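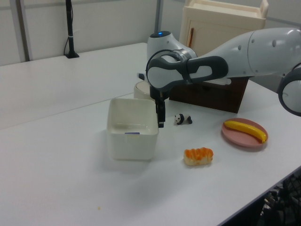

I'd been meaning to get over to the Stosmont open day for ages, and this May I finally managed it, on a Friday, with a packed lunch and far too many questions. They're in the old Swanepoel building, two bus changes from my house, and I still got there 10 minutes before the doors opened (I'm that kind of visitor, I'm afraid).

The part I'd come for was the teaching room. I had pictured people typing, I suppose, and what they do is so much nearer to showing a child how to set a table! One person works the arm by remote control and takes it through the job, and everything the arm does gets saved as one demonstration. Then everything goes back on the table and they do it again. The project is called Sterklow, and it had 2188 demonstrations saved when I visited, 527 of them for putting things into containers.

I had always assumed that the smoother the demonstration, the better, and I said so to the group I was going around with.
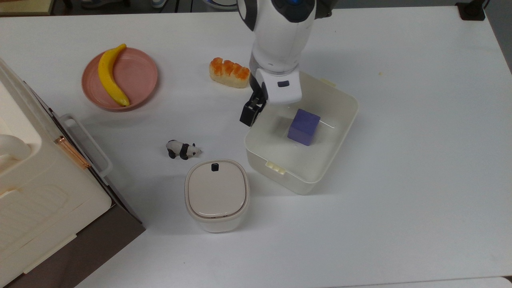 Sipho Visser didn't agree with me at all, and told me that a few clumsy tries are worth keeping, as long as the person recovers from them, or else the robot never learns what to do when it comes in a little crooked. We talked about that all the way through the coffee break, and I've come around to it. I learned to parallel park in much the same way, after all.

They let visitors have a turn, 90 seconds each, and I was dreadful. You move your hand and the arm moves too, but judging how high the fingers are above the rim of a bin is a lot harder than it looks from the side of the room. I kept stopping too early and hovering.

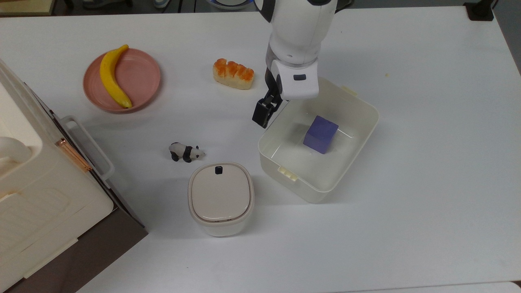
My second turn went better, mostly thanks to a tip from the woman ahead of me in line, who said to slow right down before going lower and to keep an eye on the shadows. I still wouldn't want any robot to learn from me! If you go, eat beforehand or bring something, as the Skusness café next door shuts at two, and wear comfortable shoes for all the standing.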